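4.2 Height drift on repetitive surfaces

The Åberg surface set was collected to test a weakness we had already met in the Flovby kitchen trials. When the wrist camera sees mostly one repeated pattern, feature matches between consecutive views are plentiful but ambiguous, and the pose estimate can slip by a whole period of the pattern without a large rise in residual error. On a plain table the estimator loses track and reports that it has done so. On a tiled surface it keeps reporting high confidence while the gripper position is wrong by one tile.

The set contains 1168 approach sequences. Each starts with the fingers closed and the wrist tilted, and ends at a commanded stop point short of the target. Joint encoder readings, passed through the arm's forward kinematics, serve as the reference for all errors reported in this section. Hand-eye calibration was repeated before each block of sequences, following the procedure in Section 3.1.

We compare three estimators. The first is the point-feature baseline used by Sengar and Buthelezi in the earlier Ulham study, run with its published settings. The second adds a line term: grout lines are detected, grouped by vanishing point, and used to constrain the tilt of the camera with respect to the surface. The third, which we call Hitance, keeps the line term but also down-weights any match whose descriptor has more than five near neighbors in the same view. Matches on objects that break the pattern therefore carry most of the weight for translation, while the lines carry most of the weight for rotation.

The line term assumes straight lines. This holds poorly at low camera angles, where small kinks in the grout become large compared with the spacing of the far rows. We handle this by fitting each line in short segments and discarding segments that disagree with their group by more than a fixed angle. The threshold was tuned on 83 sequences that were then left out of the evaluation. Far rows are also masked once the spacing between neighboring lines falls below 17 pixels. Without the mask, the detector merges adjacent lines and the tilt estimate becomes biased toward the horizon.

Figure 3 gives a wrist view typical of the hard cases, with a single box at the far side of the surface and the fingers covering part of the near tiles. 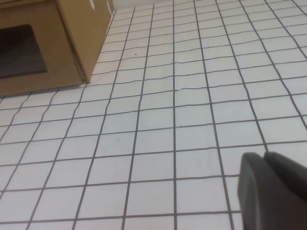 Figure 3. Wrist camera view over a tiled surface. The box offers the main structure that does not repeat.

Whole-period slips were the dominant failure of the baseline and were most common in lateral moves. Adding the line term reduced tilt error but left the slip rate almost unchanged, as expected from a constraint that says nothing about position along the pattern. Hitance removed most slips when an object stayed in view for the full approach. When the object left the view early, its behavior fell back to that of the line-only variant, and the reported covariance grew accordingly.

Pixels belonging to the gripper are masked in all three estimators with a fixed template. Marchuk's ablation (Appendix B) shows that omitting this mask pulls the estimated motion toward zero, with the strongest effect in slow approaches.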